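Ticket 233: Westov parallel gripper, thin rod pickup, fingertip pad comparison
Status: reopened
Component: handheld gripper / fingertips
Labels: pads, grip-force, vendor-claim 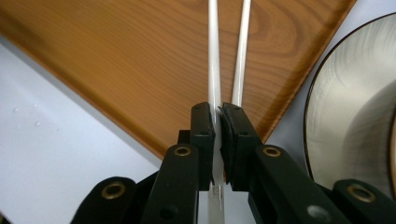

Reopening this. It was closed with the note "solved by new pads" and I don't think we have the evidence for that. The vendor's sheet says the Kastness pad holds "anything from a pencil to a pint glass." I have used enough fingertips to want that checked on something thin, smooth and annoying, so the test items are the white rods, on the bench, with the kitchen stuff left out around them the way it is in the real task.

What was reported originally: rod rotates in the grip when the tool is tilted past horizontal, and sometimes slides down between the pads until the bottom end touches the table. Reported with the stock Westov tips. Swapped to Kastness, two good sessions, ticket closed.

What I want answered before it gets closed again:
1. Is the rod slipping because of the pad surface, or because the two pads don't meet flat?
2. Is the Kastness pad better, or was it just new?
3. Does the Kiani wrist camera give us anything useful at the fingertips, or are we guessing from the operator's wrist feel?

Setup
Handheld version of the gripper, same linkage and same fingers as the arm-mounted one. No arm in the loop for now. I don't want to argue about controller tuning until the fingers are ruled out. Kiani camera on the tool, default exposure. Logger is the Nelell box, firmware as shipped.

Log, first round, stock Westov tips
92 grasps, one rod at a time, tilt to horizontal, hold, tilt back. I marked a grasp as bad if the rod visibly turned or moved along its length. 11 bad. That is lower than I expected from the way the original report was written. Nearly all of the bad ones came when I grabbed the rod near the outer end of the pads. Centered grasps were fine.

Log, second round, Kastness tips
Same count, same rods, same operator (me, which is a weakness, I know). Fewer bad grasps to begin with, then they crept up. I stopped and looked at the pads. The facing had started to lift at one corner. Pressed it back down, carried on, it lifted again. If a pad needs pressing back down during one afternoon I don't care what the sheet says about friction.

The vendor quotes 2000 cycles before the facing needs replacing. Fine, but cycles on what? Closing on air? On a foam block? A thin rod puts the whole load on one line of the pad, and I would like to see that number again for a load like that. Asked them. Their reply was a link to the same sheet.

Log, pads not meeting flat
Closed the fingers on a strip of carbon paper with no rod. With the stock tips the mark was heavier toward the base than at the outer end. That fits the bad grasps in round one. Took the fingers off, cleaned the pivots, put them back, repeated. Better, still not even. With the Kastness tips the mark was more even, but the facing is softer so it would be. A soft facing can hide a crooked finger for a while -- I suspect that is most of what "solved by new pads" amounted to.

Tried a thin shim under the left tip. Carbon mark came out close to even. Ran a short set with the stock tips plus shim, grabbing near the outer end on purpose. No rotation I could see. I didn't run the full count, so please don't quote this as a result yet.

Camera
Mixed. The Kiani view does show the contact well enough to tell whether a rod is between the pads. It does not tell me whether the rod is turning, as a plain white rod looks the same at every angle. Put a stripe of marker along one and that fixed it. The sales page talks about "contact-aware vision" and I have found no setting, output or menu item that matches that phrase. If somebody has, add it here.

Reflections are a nuisance. Shiny cookware near the tool pushes the auto exposure around and the black fingers lose detail. Locking exposure helps. Somebody should check whether the lock survives a power cycle. It did once for me and once it didn't.

Controller / logger
The Nelell box logs finger width and that's all we are using. Width is steady during the bad grasps, so it can't be used to detect this kind of slip. I mention it because an earlier comment on this ticket says the width trace "confirms a stable hold." It confirms the fingers stayed where they were. The rod is free to do what it likes.

Where this stands
Pad surface: not shown to be the cause.
Finger alignment: likely, needs a full run with the shim.
Kastness tips: better when fresh, lifting facing is a separate problem and should get its own ticket.
Kiani camera: keep, lock exposure, stop expecting it to see rotation on unmarked rods.

Next
- Full count, stock tips plus shim, different operator
- Full count, fresh Kastness tips plus shim, same operator as above
- Repeat both with two rods standing close together, since that is how they turn up in the real task and the second rod can get pinned behind a tip
- No purchase of more Kastness sets until the second item is done

Please don't close on a verbal "works for me." Attach the counts.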